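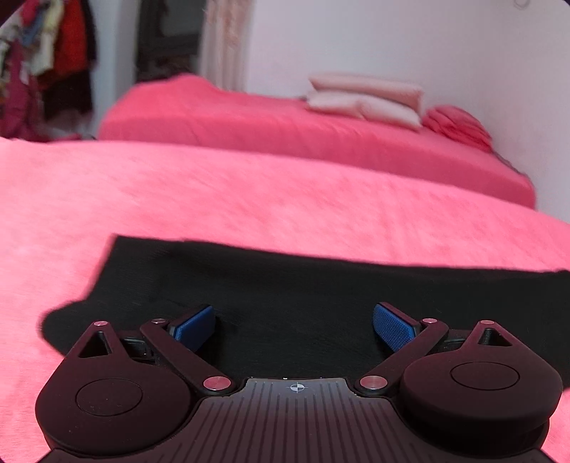 3.2 Who moves up, and who stays put

I'll admit I went into this part of the study thinking promotions in hair salons were all about the cut. You get good with the scissors, you go up a level, your prices go up too. Simple! But when I sat down with the booking records from Monard (three salons, one owner, and a very patient front desk) the picture got messier pretty fast.

We had 258 stylists in the full sample, and I followed 7 of them closely from April onward, mostly by hanging out near the color bar and asking too many questions. What kept coming up was rebooking. Stylists whose clients booked the next visit before leaving tended to get the bump to senior level sooner, and that held even when their weekly takings were lower than a coworker's. Diarmuid Scanlon, who coded the interviews with me, spotted this before I did, and I argued with him over it for a good two weeks (he was right, I was stubborn).

The price jump is where things get touchy. At Monard the new rate starts the morning after the announcement, so regulars can walk in for a trim and find it costs more than last time. At Naltska they give everybody a grace period, and the stylists there told me they'd never want it any other way. One of them said she "would've cried" if she'd had to explain it at the chair.

The booking data are in Table 4, which covers 4000 appointments, with 377 left out for missing stylist names.

I do want to be careful with the Ko salon. It only has two levels, so a promotion there is a much bigger leap, and I've kept it out of the pooled numbers for now. Its stylists still turn up in the interviews in Section 4, where they have plenty to say about assistants being stuck on shampoo duty for too long.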